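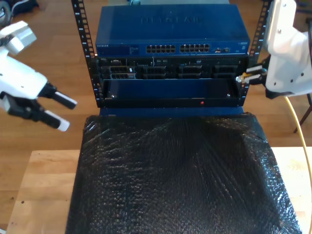

Rangi Paewai has coached the robotics club at Quinlan for 4 years, and when I asked him what the students were up to this term he laughed and said, "Plugging things in. Just plugging things in!" It sounds like a small ambition until he gets going (and he does get going, bless him). The club's project has two white arms working at a rack with a blue Netgear switch at the top, and the job is to get a network cable where it belongs. "Everybody wants to work on the arm holding the plug," he told me. "I keep saying, what about the other one? It has fingers too, let's give it something to do."

There are 14 students this year, a few of them coming over on the bus from Palamdale, and they have promised themselves 200 practice tries before the Caton meet. I wondered if that got dull. 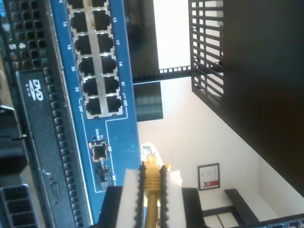
"Oh, they complain," Rangi said, "and then I can't get them to go home." He likes that the task is fussy. A plug a hair off center won't go in, he explained, and a student who has been sure of her numbers all week has to go back and look at them again, which he thinks is about the best lesson he has to offer. The club started planning back in July, over a lot of snacks, and he'd love a few more parents to stop by and watch.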